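Darar工科学校の双腕ロボット班、Drallness片付け部門の予選を通過　記録は800件、本選は11月

Darar工科学校の制御実習クラスは、学生対抗の自律作業競技Drallnessの「卓上片付け」部門で予選を通過し、11月の本選に進むことになった。予選には7チームが参加し、提出された動作記録と、事務局が指定した配置での実走結果によって審査が行われた。本選に進むのは3チームで、同校の班は実走の成績で2位、記録の品質審査で1位の評価を受けた。

クラスが開発しているのは、2本のアームで卓上の小物を拾い、指定の位置に置き直す制御プログラムである。プロジェクト名はZaugg。前年度のクラスが単腕で作った積み木の整列プログラムを出発点とし、今年度の春から双腕に拡張した。履修者は機構、データ、学習、評価の各班に分かれ、週ごとに担当を一部入れ替えながら作業を進めている。

Drallnessの卓上片付け部門は、課題の対象物が事前にすべて公開されない点に特徴がある。各チームには形状と材質の区分だけが通知される。今回の通知は、直方体および立方体の硬質物、円柱状の軟質物、くさび形の軟質物、布製の不定形物、柄のある道具、倒してはならない容器という内容だった。実走では、この区分から選ばれた品が審査側の指定した位置に置かれ、チームは開始の合図のあと機体に触れることができない。制限時間内に正しい置き場所へ移した品が得点となり、落下、転倒、腕同士の接触は減点となる。接触が一定の力を超えた場合は、その時点で試行が打ち切られる。

クラスが方針として最初に決めたのは、学習用の記録をどのように採るかだった。操作者が手元の操作腕を動かし、作業側のアームをそれに追従させる方式で、手首のカメラと固定カメラの映像、各関節の角度、グリッパの開度を同じ時刻軸で保存する。春学期の終わりまでに採用した記録は800件に達した。途中で失敗した記録も捨てず、失敗の種類を示す符号を付けて別に保管している。品質審査では、この符号の付け方と、映像と関節角の時刻のずれを毎回確認していた点が評価された。

時刻のずれは、初期の最大の問題だった。手首カメラの映像は関節角の値より遅れて届き、遅れの幅は計算機の負荷によって変わった。データ班は当初、一定の補正値を全記録に当てていたが、この方法ではグリッパを閉じる瞬間の映像と開度が一致しない記録が残った。現在は記録の開始時に、左右のグリッパを順に開閉する短い動作を入れ、映像上の指の動きと開度の立ち上がりを照合している。照合の結果が許容範囲を外れた場合、その記録は自動的に保留に回る。保留になった記録は担当者が再生して確認し、補正して使うか破棄するかを判定する。判定者の符号も残すため、後から基準の揺れを調べることができる。

操作者による差も無視できなかった。同じ積み木を同じ位置から動かす課題でも、真上から下ろす者と、手前から滑り込ませるように近づける者がいた。両者を混ぜて学習させると、アームが対象物の手前で止まり、上下に小さく振れる症状が出た。学習班はこの症状を「迷い」と呼び、発生した試行を抜き出して操作者別に並べ直した。その結果を受けて、硬質の小物については上方からの接近に統一し、布製品については手前からの接近も認めるという操作規定が作られた。規定は実習室の共有フォルダで版管理されており、改訂のたびに旧版で採った記録の扱いを決めている。

機構面では、ケーブルの取り回しに時間が割かれた。手首まで延びる配線をアームの外側に沿わせて結束しているため、手首を大きくひねると余長が不足し、逆に余長を増やすと反対側のアームの可動域に垂れ込む。機構班は、手首の回転を規定の角度で制限したうえで、余長を肘より根元側に逃がす配置を選んだ。可動範囲の一部を手放す選択であり、奥の隅に置かれた品には届きにくくなる。予選の実走ではこの隅に品が置かれず、影響は出なかった。本選の配置は当日まで公開されない。

グリッパは左右とも平行開閉式で、指の交換は競技規則で認められている。班では当初、指先の内側に滑り止めの薄い板を貼る案を検討した。硬い積み木には有効だったが、布が板の縁に引っ掛かり、置いたあとに離れない例が続いたため、現在は採用していない。代わりに、閉じる速度を対象物の区分ごとに切り替える制御を入れた。硬質物では接触後に速度を落とし、軟質物では接触を検出したあとも一定の幅まで閉じ続ける。区分の判定を誤ると、硬質物に対して押し込みすぎるという別の問題が起きる。これを避けるため、モーターの電流値が上限に達した時点で区分の判定を取り消し、閉動作を止める処理を加えた。

腕同士の干渉回避については、作業領域を左右に固定して分ける方法と、共有領域を設けて順番に入る方法を比較した。固定方式は単純で停止も少ないが、中央付近の品に対してどちらの腕も姿勢に無理が出る。共有方式では待ち時間が発生する。予選に提出したのは共有方式で、先に手首が境界を越えた側に優先権を与え、もう一方は境界の外で姿勢を保って待つ。優先権の放棄は、グリッパが品を離して上昇し、再び境界を出た時点とした。放棄の判定が遅いと全体の所要時間が延びるため、本選までに、上昇を始めた時点で相手側の接近を許す方式へ改める予定である。

予選の実走は、事務局が用意した会場Sonlowの実習棟で行われた。機体は各校の持ち込みで、設置と校正に与えられた時間は40分だった。同校の班は校正用の格子板を卓上の四隅と中央に順に置き、固定カメラと左右の座標系を合わせる手順をとった。照明が実習室より高い位置にあり、固定カメラの映像では、アームの影が校内での練習時と異なる向きに落ちた。影を対象物の縁と誤認する例が校正中に一度発生し、班は露光の設定を変更して対応している。変更後の値は記録に残され、帰校後の再現試験に使われた。

実走では、硬質物の移動はすべて成功した。減点の対象になったのは布製品の置き直しで、左のアームが品を離す際に端を引きずり、指定の枠から一部がはみ出した。円柱状の軟質物では、つかむ動作そのものは成立したものの、端に近い位置をつかんだために持ち上げの途中で傾き、置いたあとに転がった。審査票には、把持位置の選択に改善の余地があるとの所見が付いている。容器の転倒と腕同士の接触はなかった。

帰校後、クラスは評価の手順を見直した。従来は試行の成否だけを集計していたが、現在は接近、把持、持ち上げ、移送、解放の各段階に分け、どの段階で規定を外れたかを記録している。段階の境目はグリッパの開度と手首の高さから自動で切り出し、切り出しに失敗した試行は手作業で区切る。布製品については解放の段階、円柱については把持の段階に問題が集中していることが確認された。いずれも予選の所見と一致する。

一方で、積み木の課題では段階別の集計によって新しい問題が見つかった。積まれた状態の最上段を取る試行では、把持に成功していても、下の段の位置がわずかにずれる場合がある。単に片付けるだけであれば得点に影響しないが、続けて下の段を取るときには、最初に推定した位置が使えなくなる。学習班は、品を一つ取るたびに手首カメラの映像から位置を推定し直す処理を加えた。推定のために腕を静止させる時間が必要で、制限時間との兼ね合いが残る。静止時間を短くした版と、動作中の映像を使う版の両方が試験中である。

対象物の配置についても規定を改めた。春学期の記録は、一つの区分の品だけを置いた単純な配置が多く、異なる区分の品が隣り合う場面が不足していた。秋学期は、硬質物と容器、軟質物と布製品のように、区分をまたぐ組み合わせを優先して採っている。卓面の清掃は授業の前後に行うが、記録の途中では行わない。同じ配置の連続する記録の間で背景が変わると、比較が難しくなるためである。

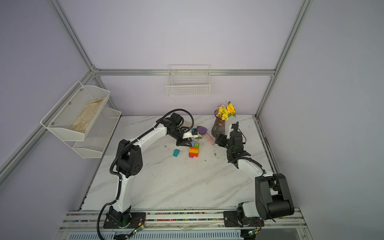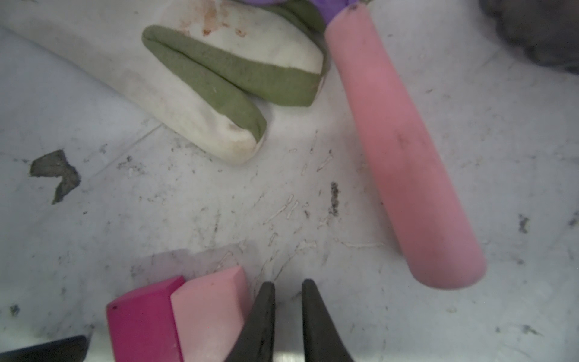 把持位置の候補を絞る処理が、本選に向けた改修の中心になる。現行版は映像上で最も輪郭が明瞭な部分を優先しており、細長い品では端を選びやすい。改修版では、品の長手方向を先に推定し、その中央に近い候補に高い点を与える。手首カメラの画像で斜めに横たわるピンク色の円柱状フォームは、この推定の対象となる典型的な形で、下側の端がわずかに太い。輪郭だけを手掛かりにすると、太い側へ候補が寄る可能性がある。同じ画像には、白い本体に緑の葉が付いた布製の野菜も写っている。葉の部分は折れて本体に重なっており、品全体の長手方向と葉の向きを分けて扱う必要がある。データ班は、葉のような付属部を持つ品に専用の符号を付け、長手方向の推定を評価する際に別集計とすることを決めた。

容器のそばでの動作も、改修の対象に含まれている。固定カメラの画像では、黄色い花を挿した紫のガラスの花瓶が卓の奥寄りに立ち、そのすぐ右に右腕のグリッパがある。花は花瓶の口より上で広がるため、容器の外形だけを避ける設定では、通過する手首との間隔を正しく見積もれない。干渉判定では、容器の上に円錐状の進入禁止領域を加える案が有力になっている。領域を大きく取りすぎると、左隣にある玩具のスコップのような品に近づく経路が狭くなる。機構班と学習班は、禁止領域の寸法を変えた比較試験を行い、停止回数と接近に要した時間の双方で判断する。

透明または半透明の品については、固定カメラによる奥行きの推定が安定しないことが以前から分かっている。容器の位置は試行の開始時に一度だけ推定し、途中では更新しない設定とした。更新を続けると、推定値の揺れに応じて禁止領域が動き、待機中の腕が不要な回避動作を始めるためである。ただし、容器が接触によって動いた場合には古い位置が残る。これに対しては、アームの関節に想定外の力が加わったときに限って再推定を行う処理を検討しており、力のしきい値は未定となっている。

計算機側では、学習に使う映像の解像度を下げた版が比較に加わった。下げた版は推論の周期が短く、動作の滑らかさで優位にあるが、卓面の細かな汚れと小さな品の区別で誤りが増えた。汚れを品と誤認した試行では、グリッパが卓面の近くまで下降し、空のまま閉じて上昇する動作が繰り返された。誤認が起きた位置は記録されており、同じ場所で一定回数の空振りがあった場合に候補から外す処理が入っている。この処理は、取り損ねた本物の品まで候補から外すことがある。評価班は、空振りと取り損ねの区別を、指が閉じ切ったときの開度の差から判定する方法を調べている。

授業としての評価は、競技の順位と切り離して行われる。履修者は担当した試験について、条件、手順、結果、採用しなかった案の記録を提出する。採用しなかった案の記述は必須項目で、滑り止めの板や固定方式の領域分割に関する資料も、この項目として蓄積されてきた。次年度のクラスが同じ検討を繰り返す場合には、当時の条件と突き合わせて読むことになる。資料の書式は今年度から統一され、記録の番号と制御プログラムの版番号が必ず併記される。

安全管理の手順にも変更があった。従来は停止ボタンを操作者の手元に置いていたが、秋学期からは監視役の手元にも増設した。記録中は操作者の視線が画面に集中するため、腕の根元側で起きるケーブルの張りや引っ掛かりに気付くのが遅れることがある。監視役は映像を見ず、機体だけを見る。停止が掛かった記録には理由を書き添え、操作規定の改訂時に参照する。電源の再投入は、両腕の姿勢を目視で確認し、グリッパが品を保持していない状態で行う。

本選では、予選の課題に加えて、両腕を同時に使わなければ移動できない品が一つ出題される。区分は「長尺の軟質物」とだけ通知されており、寸法と重量は公表されていない。クラスは、左右の手首の速度差を一定以下に抑える協調動作の試験を10月から始めた。片方が把持に失敗した場合、もう片方が持ち上げに移らず待つ処理までは動作している。待ったあとに把持をやり直す手順は、位置の再推定と組み合わせて実装する予定で、提出版に含めるかどうかは10月末の校内試験の結果による。

提出する制御プログラムの版は、本選の前週に固定される。固定後に変更できるのは、会場での校正値と露光の設定に限られる。クラスは校内試験を午前と午後に分けて行い、窓からの光の条件が異なる状態で同じ配置を比較する。試験の記録は、本選終了後にZauggの資料として校内で公開される。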